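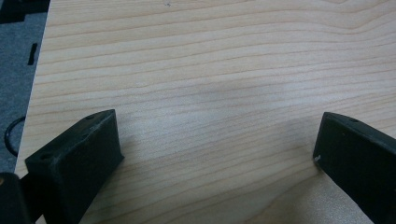

Gráinne Brophy wrote back after the abstract went round, asking why a talk on household chores should spend half its length on wiping a table, when a table is the easiest thing in the house. Her second question was whether I intended to give a date. I will take the table first and the date near the end.

Opening. Keep this short. State the question as on the programme: can machines do household or shop-floor chores yet? State the answer early so people can argue with it. Some chores, in some rooms, with someone close by. Then explain what "do" has to mean before the answer is worth anything.

Definition used in this talk. A chore is done when the person who would otherwise have done it does not have to come back to it. Moving a cup from one side of a table to the other is a motion. Clearing the table is a chore. The second includes deciding what counts as rubbish, where the cup goes, and when to stop.

(Pause. Somebody normally objects to "when to stop". Let them.)

Part one: the table

Answer to Gráinne. A flat wooden top is easy for a person because a person arrives already knowing a great deal about it. Consider what the machine has to settle before it touches anything.

Where the surface is. Pale wood under overhead light has weak features. Depth sensing that depends on matching texture does well on bold grain and poorly on washed-out patches, and a patch of glare can come back as a hole or a bump. A height error of a few millimetres is the difference between wiping and hovering, or between wiping and pushing the table along the floor.

What is a mark. Grain, shadow, stain and spill can all be darker than the wood beside them. The arm casts its own shadow, and that shadow moves with the arm. A cleaning routine that chases dark regions will chase itself. We saw this at Skuvach in the first week and lost a morning to it.

Where the edge is. On a worktop against a wall this hardly matters. On a free-standing table it decides whether crumbs end up in the hand or on the carpet. Most routines I have tested stop short of the edge for safety and leave a border. People notice the border at once.

How hard to press. Position control alone is a bad choice here. Use force limits in the direction normal to the surface and let position handle the rest. Spend one minute on this, no more; the control people know it and the others will not thank me.

Part two: grippers

Two-finger parallel grippers remain the default. They are simple, cheap to repair and predictable. They are also poor at cloths, thin flat items and anything lying flush on a smooth surface. A sheet of paper on a polished table is a harder pick than a full mug.

Three known ways round the flat item: drag it to the edge and take it from the side, lift one corner with a compliant tip, or use suction. Dragging works most often and fails most visibly. Suction fails on cloth.

Wear. Finger tips touch the surface far more than designers expect. Small changes at the tip alter the grasp, and the policy does not know that the tip has changed. Inspect tips at the start of each shift and log it. The Plutgate line did this on paper, with a pencil on a string, and their records were better than ours.

Part three: shop floor against home

The Plutgate cell. Bench clearing between jobs, 6 object types, fixed lighting, fixed bench height. This works. The operator still deals with swarf and anything oily, but the bench is handed over in a usable state and the operator does not go back to it. By the definition above, the chore is done.

The Hrnčiar flat. Same arm, same gripper, same software apart from the object list. Kitchen table, daylight from one side, cables and bags near the legs. I would not call this done. The wiping was adequate. The clearing before it was not, and the failures were mostly decisions: a folded receipt thrown away, a bottle top kept, a child's drawing treated as packaging.

Do not present this as a hardware gap. The arm reached everything it was asked to reach. The room changed between visits and the object list did not.

Faith Rashidi's point from the Wednesday meeting belongs at this stage. She argued that the home trial was being marked against a person who lives there, while the bench trial was marked against a written procedure. She is right. A new cleaner would also have kept the bottle top. I have no good correction for this and will say so.

Part four: supervision

The measure that matters to a buyer is how many machines one person can look after. At the bench the ratio was 4 arms to one operator, who had other work as well. In the flat it was one arm and 2 people, one watching the arm and one watching the log. Until that second ratio turns over, the machine is adding labour.

Remote help is the usual answer. Zustotier offer it as part of their service, and it does reduce the stops. It should be counted as labour in any cost comparison. If a vendor quotes an autonomy figure, ask whether a remote correction ends the run or is folded into it.

(Likely question: does learning from demonstration fix the home case? Reply: it has improved picking a great deal. It has improved stopping very little. Demonstrations tend to end when the person is satisfied, and the reason for being satisfied is seldom recorded.)

Part five: the date

Gráinne's second question. I will give one, with conditions attached. By 2029 I expect wiping and clearing a known table, in a known room, with stops handled remotely, to be something a small business can buy and keep running. I do not expect the same for an arbitrary kitchen by then. Laundry is a separate talk; folding is the part people film, and sorting is the part that goes wrong.

If time is short, drop the gripper section and keep supervision.

Questions. Repeat each one into the microphone. The bench procedure can be sent to anyone who asks; the Hrnčiar logs cannot go out until the household has read them, which should be in June.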